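Small parts, old computers and my bad memory

Posted in: Workshop, Computers

I have wanted to write about old desktop computers for a long time, and on Tuesday I finally had the reason. I spent the afternoon with an open tower lying on its side and a grey board with little pockets, and I came home with many thoughts about where we put small things when we take a machine apart. I will try to put these thoughts in some order, but please forgive me if I jump a little.
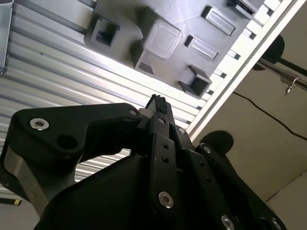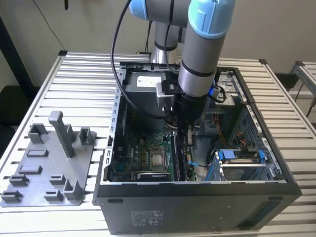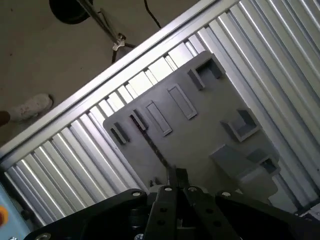
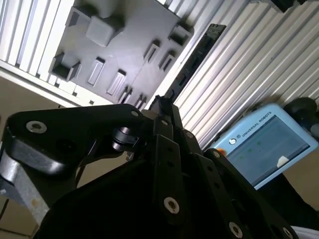
The first thing I always notice in an open computer is how much of it is air. From outside the tower looks heavy and full. Then you take off the side and there is the power supply in its corner, the motherboard, the drive in its cage, and between them a lot of empty space with cables going through it. My first computer in this country was like this. I bought it second-hand from Lino Sorrentino, who had a small shop called Cronin behind the train station, and I was a bit disappointed when I looked inside. I thought I had paid for a full box!

Lino laughed at me, in a kind way. He told me that the air was the best part of the computer, for two reasons. It kept everything cool, and it left room for your hand. I did not understand the second reason until years later, when I tried to change the memory in a very thin laptop and lost a whole evening and a piece of my thumbnail.

So I have a soft heart for the big towers. If you have one in the garage, please don't throw it away before you have at least opened it once. You will learn more in one afternoon than from many videos.

Now I come to the small parts, my real subject.

When I was learning, I put every screw in one coffee cup. I was very proud of this cup. I thought, everything is in one place, so I can't lose anything. And I did not lose anything, this is true. But when the time came to put the computer together again, I had a cup full of screws that looked almost the same and were not the same at all. Some had a coarse thread and some had a fine thread. Some were a little longer. I forced a wrong one into the side of a drive and it went in crooked and stayed there for the life of that drive.

After this I tried an egg carton, and I still think it is a very good beginning. Each hole is for one step of the work. You take off the side panel and its screws go in the first hole. You take out the drive and its screws go in the second hole. When you put everything back, you go through the holes backwards. The order of the carton is the order of your work, and you don't need to remember anything. The weak point is that a carton weighs nothing. I have pushed one off the table with my elbow and I spent the rest of that day on my knees with a torch.

A board with proper pockets is the grown-up version of the egg carton. I like very much when the pockets have thick walls and clear corners. A square pocket asks for a square thing. You look at the board, and the place that is still empty tells you what is missing. With a flat tray you have to look at all the parts together and think, and when I am tired I don't think so well.

My friend Ermanno Martinelli doesn't agree with me about this. He says that a board made for certain parts is only good for those parts, and the next week you have a different computer on the table and the board is useless. He works with a big magnetic mat and a white marker. He draws a rough shape of the computer on the mat and puts each screw where it belongs in the drawing. I have seen him do it and it is fast and beautiful. But Ermanno has worked with computers for 16 years, and he can draw. My drawings look like a potato with dots.

There is also the question of the cables. In my opinion this is where most beginners get into trouble, and I include myself. A screw you can measure, and a wrong one usually complains. A cable is more polite. Some connectors will go only one way into only one place, and for these you can relax. The little wires for the power button and the lights are the ones that made me suffer. On my Lenholm tower they are marked with letters so small that I needed my wife's reading glasses, and the letters on the board were printed under the place where the plug covers them.

What I do now is very simple and I recommend it to everybody. Before I pull out any cable, I put a small piece of masking tape around it, folded like a flag, and I write a number on the flag. Then I write the same number on another piece of tape and I stick it beside the socket. It takes a few minutes. I know people who take a photo with the phone and are happy with that, and I do it too, but in my photos the important connector is always behind another cable.

I also want to say something about the table. For years I worked on the kitchen table with a towel under the computer, so that I would not scratch the wood. The towel was a mistake. Small screws disappear into a towel as if it was long grass, and when you pick it up to look for them, they fly. Now I prefer a hard surface where I can hear when something falls. The sound tells you that you dropped something, and a little bit also where it went.

And put the tower on its side, please. I don't know why so many people try to work in it while it is standing up. When it lies flat, the board is like the floor of a room and you come from the top with your hand. If a screw slips, it stays somewhere on the floor of this room and you can get it back. When the tower is standing, the screw falls down behind everything and then you have to turn the whole computer and shake it, like a child with a money box. I have done this as well.

My order of work, if it helps somebody, is this one. I switch off and take out the power cord, and I touch bare metal on the case before I touch anything else. Then the side comes off. Then I put my tape flags. Then come the memory and the cards, if I need to remove them, and each goes directly into its own place on the tray. I do the drive after this. I leave the processor alone unless I have a very good reason and fresh thermal paste in the house. I learned this rule from Ottavio Mancuso at the repair evening, who once watched me lift a processor just because I was curious. He didn't say one word, he only went to his bag and brought me the paste.

For the blue or green plastic latches that hold a drive in many cases, go slowly. They look like toys but plastic gets dry with the years. Press gently and feel where it wants to move. If it doesn't want to move, look again, maybe there is a second latch. I broke one on an old Zirnum case and since then that drive is held by a piece of folded cardboard. It works fine, but I feel ashamed each time I open it.

I had a plan to finish this post with a list of tools, but the post is already long, so I will only say that I use 3 screwdrivers for almost everything, and one of them has a magnetic tip and is worth more to me than the other two together. The tweezers are from the pharmacy.

Next time I want to write about cleaning the dust out of a power supply fan without opening the power supply (please never open it, there can be a dangerous charge inside even when it is unplugged). Qusai Issa has promised to lend me his hand blower for this, and if it is as strong as he says, I will do the work outside, with the garage door closed behind me.

If you have a better method for the tiny power button wires, write it in the comments. I read all of them, also the ones that correct my English.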